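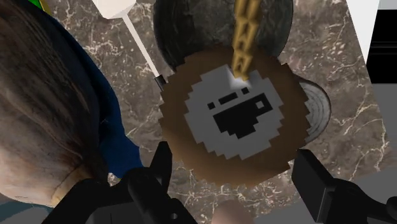 탕비실의 평화를 위하여: 남의 회사 컵을 씻다가 직업을 얻은 사람

일과 사람 > 인터뷰
읽는 시간 7분

시기타 리에피냐(Sigita Liepiņa) 씨는 약속 장소에 자기 컵을 들고 나타났다. 카페에서 만나기로 했는데도 그랬다. 점원이 잠시 컵을 바라보다가 할인 버튼을 눌렀고, 그는 할인받은 돈으로 쿠키를 하나 샀다. "직업병이에요. 설거지 상태를 모르는 컵으로는 못 마십니다."

그의 명함에는 '공용공간 운영 자문'이라고 적혀 있다. 풀어 말하면 회사 탕비실에서 벌어지는 싸움을 말리는 일이다. 라트비아에서 대학을 마치고 서울로 와 번역 회사에 다니던 그는, 네 번째 직장인 물류 소프트웨어 업체 클라킥스에서 처음 탕비실 문제에 발을 들였다. 계기는 쪽지 한 장이었다.

"냉장고에 '제 요거트 드신 분, 맛있으셨나요?'라고 붙어 있었어요. 저는 한국어를 배운 지 얼마 안 됐을 때라 설문조사인 줄 알았어요. 그래서 밑에 '저는 안 먹어 봤습니다'라고 적고 이름까지 썼죠. 그날 오후부터 다들 저를 용의자로 봤습니다."

누명은 2주쯤 뒤에 벗겨졌다. 범인은 요거트 주인의 팀장이었는데, 법인카드로 산 간식인 줄 알았다고 한다. 리에피냐 씨는 그때 쪽지를 모으기 시작했다. 친구들이 다른 회사에서 사진을 찍어 보내 주었고, 모르는 사람도 보내 왔다. 지금 그의 컴퓨터에는 탕비실 쪽지 2744장이 분류되어 있다. 가장 큰 폴더의 이름은 '싱크대'이고, 가장 작은 폴더의 이름은 '감사 인사'다.

쪽지에도 문법이 있다고 그는 말한다. 첫 번째 쪽지는 대체로 공손하다. 웃는 표시가 붙고 '부탁드려요'로 끝난다. 두 번째 쪽지에서는 웃는 표시가 사라지고 '다시 한번'이 들어간다. 세 번째는 코팅을 한다.

"코팅은 심각한 신호예요. 물에 젖어도 버티겠다는 뜻이잖아요. 이 사람은 장기전을 준비하고 있는 겁니다. 코팅된 쪽지가 있는 회사에서 연락이 오면 저는 일정을 앞당겨요."

자문은 사흘 일정으로 진행한다. 첫날에는 탕비실 구석에 앉아 구경만 한다. 둘째 날에는 직원들과 이야기를 나누고, 셋째 날에는 총무 담당자와 규칙을 줄인다. 늘리는 쪽이 아닌가 했더니 그가 고개를 저었다.

"가구 회사 프릴리츠에 갔을 때 탕비실 이용 수칙이 벽 한 면을 덮고 있었어요. 티스푼을 어느 방향으로 꽂는지까지 있었고요. 읽는 데 걸리는 시간이 커피 한 잔 내리는 시간보다 길었습니다. 그 수칙을 쓴 분을 만났더니 본인도 다 지키지는 못하신대요. 세 줄만 남겼어요. 쓴 컵은 그날 씻기, 이름 없는 음식은 금요일에 버리기, 마지막 커피를 따른 사람이 새로 내리기."

마지막 항목은 어디서나 가장 말이 많다. '마지막'의 정의 때문이다. 프릴리츠에서는 커피포트 바닥에 한 모금을 남겨 두는 관행이 있었다. 자기가 마지막이 아니라는 증거물인 셈이다. 리에피냐 씨는 이를 '외교적 한 모금'이라고 부른다. 해결책으로 포트에 선을 긋고 그 아래로 내려가면 빈 것으로 간주하기로 했다. 그러자 사람들은 선 바로 위까지 남겼다.

"그래서 포트를 치우고 한 잔씩 내리는 기계로 바꾸자고 했어요. 이번에는 물통이 문제가 됐죠. 물통이 비었다는 불이 켜지면 사람들이 갑자기 차를 마시고 싶어 해요."

그는 기계를 탓하지 않는다. 한때 커피머신 '엘레오'를 들여놓은 회사에서 원두 찌꺼기 통을 누가 비우느냐를 두고 부서 둘이 메일 337통을 주고받은 적이 있다. 참조에는 대표이사까지 들어가 있었다. 대표는 사흘째 되던 날 직접 내려와 통을 비웠고, 그 뒤로 찌꺼기 통은 대표의 일로 굳어졌다. 출장을 가면 비서실에서 대리자를 지정한다고 한다.

"대표님은 좋아하세요. 하루에 한 번은 결과가 눈에 보이는 일을 하신다고."

듣고 보니 조금 슬픈 이야기 같다고 하자 그는 쿠키를 반으로 쪼갰다. "슬픈 쪽 반은 제가 먹을게요."

컵 이야기도 빼놓을 수 없다. 리에피냐 씨는 개인 컵을 옹호하지만 조건을 단다. 입사할 때 하나, 생일에 하나, 창립기념일에 로고가 박힌 것 하나씩 쌓이다 보면 찬장은 퇴사자들의 컵으로 찬다. 주인은 떠났는데 치우자니 어쩐지 야박하고, 쓰자니 더 찜찜하다. 식품 수입사 미슈라에서는 5년 전 그만둔 과장의 컵이 찬장 맨 앞자리를 지키고 있었다. 모두 그 컵을 피해 뒤에 있는 컵을 꺼냈다.

"그분께 전화를 걸었어요. 컵을 보내 드릴까 여쭸더니 본인 것이 아니래요. 자기도 입사했을 때부터 거기 있어서 손을 안 댔다고요."

그 컵은 지금 미슈라 탕비실에서 수세미 통으로 쓰인다. 인사팀에서는 한동안 품의를 올려야 하는지를 두고 고민했다고 한다.

한국 회사와 라트비아 회사의 탕비실이 다르냐는 질문에는 한참 생각하더니 이렇게 답했다. "라트비아에서는 안 씻은 컵을 보면 아무 말도 안 하고 속으로 그 사람을 평생 기억해요. 한국에서는 쪽지를 쓰죠. 저는 쪽지가 더 건강하다고 봐요. 적어도 맞춤법은 늘잖아요." 실제로 그의 한국어는 상당 부분 쪽지에서 왔다. 덕분에 그는 한동안 '양해 바랍니다'를 인사말로 알고 지냈다. 집주인에게도 그렇게 인사했다.

모든 자문이 잘 끝나는 것은 아니다. 한 회사에서는 규칙을 줄인 지 한 달 만에 수칙이 되살아났다. 이번에는 표지와 목차까지 있었다. 리에피냐 씨에게도 한 부가 등기로 왔는데, 그는 그 책자를 책장에 꽂아 두었다. 5장 '전자레인지와 생선'은 꽤 잘 썼다는 평이다.

그는 9월 18일에 그동안 모은 쪽지를 추려 작은 전시를 연다. 보낸 사람의 허락을 받은 것만 걸고 회사 이름은 가린다. 그래도 어느 회사 쪽지인지 알아보는 관람객이 있지 않겠느냐고 물었다.

"그게 재미있는 부분이에요. 미리 보여 드린 분들이 전부 자기 회사 쪽지라고 하셨거든요. 같은 쪽지를 보고요."

전시장에는 방문객이 쓸 수 있는 싱크대와 컵도 놓인다. 씻는 것은 각자의 양심에 맡길 생각이냐고 묻자 그는 가방에서 종이를 한 장 꺼냈다. 벽에 붙일 안내문이었다. 웃는 표시가 하나 그려져 있었고, 벌써 코팅이 되어 있었다.

자리를 정리하면서 그는 쿠키 접시를 반납대에 올렸다. 반납대 위에는 '음료는 버리고 컵만 놓아 주세요'라는 문구가 있었고 그 옆에 같은 문구가 조금 더 큰 글씨로 한 장 더 붙어 있었다. 리에피냐 씨가 휴대전화를 꺼내 점원에게 사진을 찍어도 되느냐고 물었다. 점원은 된다고 하면서, 세 번째 것도 지금 인쇄하는 중이라고 했다.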